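Kandeck bakery drops the window, keeps the box

The Rampersad bakery in Kandeck will stop selling its cakes in windowed boxes this November, ending a run of 19 years in which customers could see what they were buying and, in the case of the lemon slice, sometimes reconsider.

The new box is plain card, folds flat, and has no plastic in it. It replaces a glossy carton with a clear panel in the lid, which the town's recycling depot has been politely returning to people's porches since spring. The depot takes card. It takes plastic, too. What it won't take is the two of them glued together.

"We had customers peeling the windows off with a butter knife," said Ruan Molefe, who manages the shop. "One lady brought me a bag of them. I think she wanted me to feel bad, and I did."

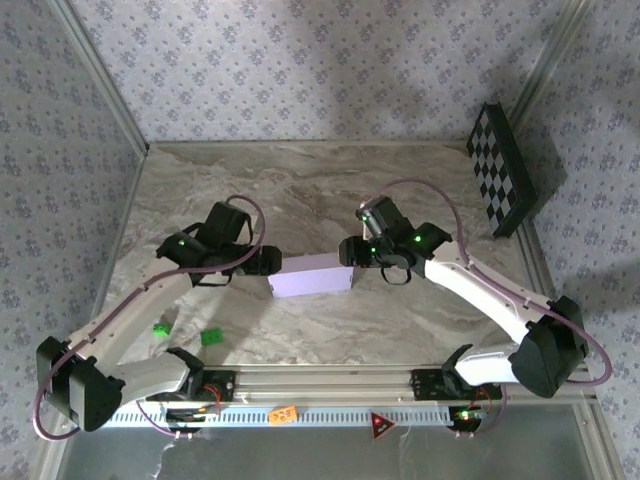

The switch took longer than anyone at the bakery had planned. The first supplier sent samples that were the right size for a cake, provided the cake had no frosting. The second sent a handsome box with a lid that opened by itself on the walk to the car. The third, Idik, a small packaging firm in nearby Murnunach, asked to see a cake before it drew anything, and got the job.

Idik's box arrives flat and is folded at the counter, a task the staff are still getting used to. Molefe put the time at 19 seconds for a person who has been shown how and considerably more for a person who says they don't need to be shown. The Saturday-job teenagers are the fastest. The owner's brother, who has been with the business since it opened, is understood to be improving.

A flat stack takes up much less of the back room than the old cartons, which came ready-made and full of air. The bakery gets its new ones in bundles of 200 and keeps them on the shelf where the good chairs used to be. The good chairs have come back out front, so there is now somewhere to sit while your box is being folded.
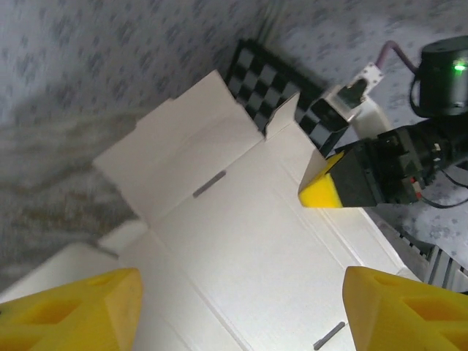 A white box blank, partly folded, with faint crease lines marking the panels.

Reaction in Kandeck has been mixed, in the sense that people have brought it up. A handwritten note taped to the shop door asked how a customer was supposed to know which box held the birthday cake and which held the quiche. The bakery has answered with a pencil, tied to the counter on a string. Whoever folds the box writes on the lid.

There is also the matter of price. The plain box costs the shop 10 cents less than the windowed one, a saving that has not so far reached the lemon slice. Molefe said the money was going toward butter — "have you seen butter?" — and that prices would be looked at again in the new year.

The remaining windowed boxes will be used up on wedding orders. After that, anyone who wants to look at a cake before taking it home can ask, and someone will lift the lid.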